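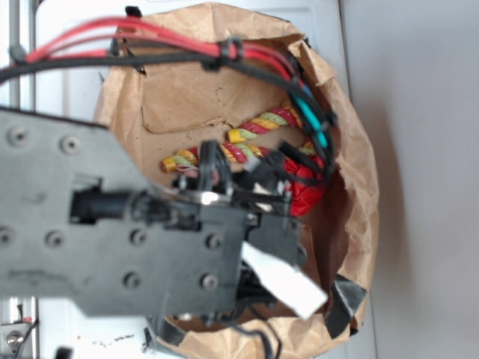 An open brown paper bag on a white surface.

Plurkach to charge for paper bags from December

2021-09-28

PLURKACH - Shoppers in town will pay for paper carryout bags starting in December, after the town council voted Monday night's long-delayed bag rule through on second reading. Plastic ones already gone. The fee stays with the store.

Stores under 3,000 square feet are exempt for now. Sollier Market, on the main street, is over the limit and says it went through 2,243 bags in one week this summer. De Smet Bakery is under. Bread bags and produce bags don't count either way.

Written comments ran to 70, most of them in favor, a few asking why paper at all. One complained about handles tearing in the rain.

The town has ordered 900 cloth bags to give out at the libary and the Vulteo senior apartments, one per household until they run out. Pickup dates not set yet.

Fines for stores that skip the fee were taken out of the final version. Council will look at them agian in the spring.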